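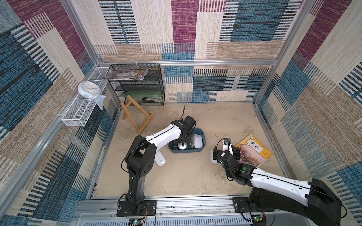
Spare mice and desk clutter: your questions

Why keep old mice at all?
Fair question. Most offices hoard them for no good reason. Hotthorpe had 64 in cupboards before Noman Lodhi made us plug each one in, and 57 still worked. Keep the ones that work and recycle the rest.

Do I need a proper storage system?
I doubt it. Sethi quoted us for drawer units with foam inserts, and I still can't see what the foam was for.

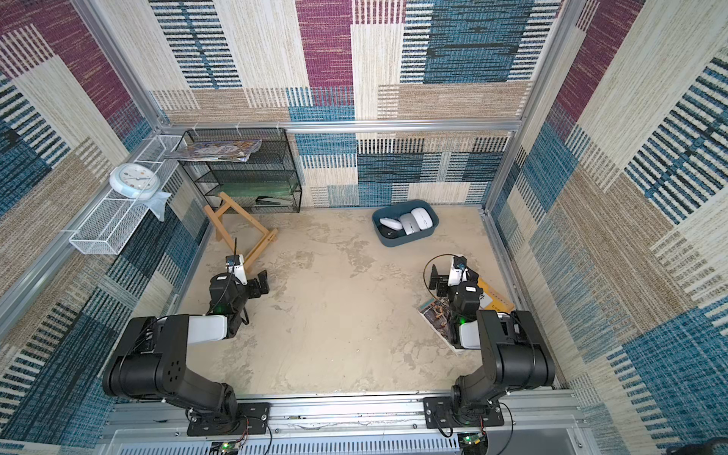
A plain plastic tray does the job, provided people can reach it without moving three other things first. If it ends up behind the printer paper, they'll just order a new mouse.

Won't they get scratched in a heap?
Mice spend their lives being dragged across desks, so I wouldn't lose sleep over it.

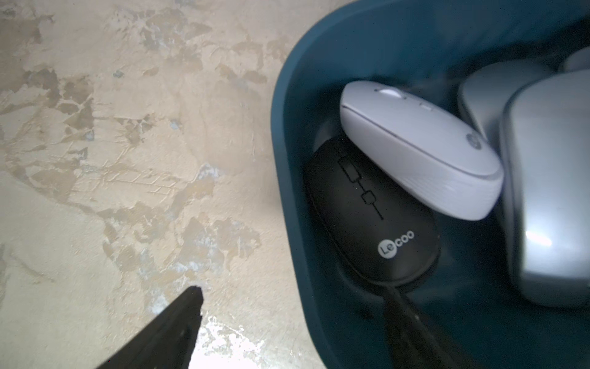
Sorting by make is another idea I'm wary of. Tahira Swati tried it in April and the labels were wrong within a fortnight. The maker's name is often on the mouse anyway – the black one in the teal bin has "Lecoo" printed near its rear – so a label tells you very little. Wired and wireless is the only split worth having.

What about magazines, staplers and the rest?
Give them a shelf, and keep them out of the mouse tray. A mesh unit is fine. Don't expect it to make anyone tidier. 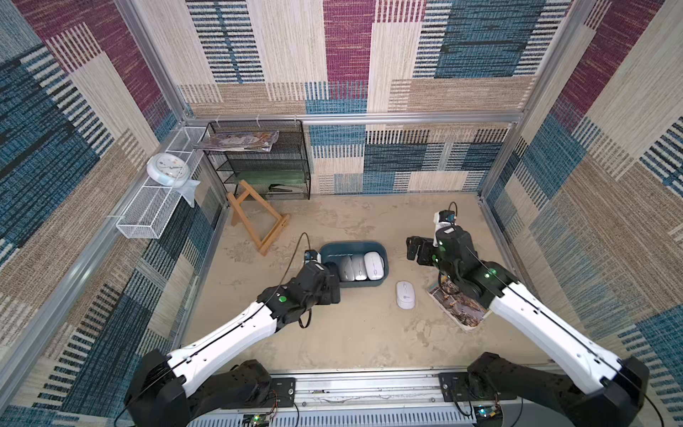 Can I drop off mice I don't want?
Yes, ask for Wajid Siddiqui at the front desk. Take the batteries out first, please.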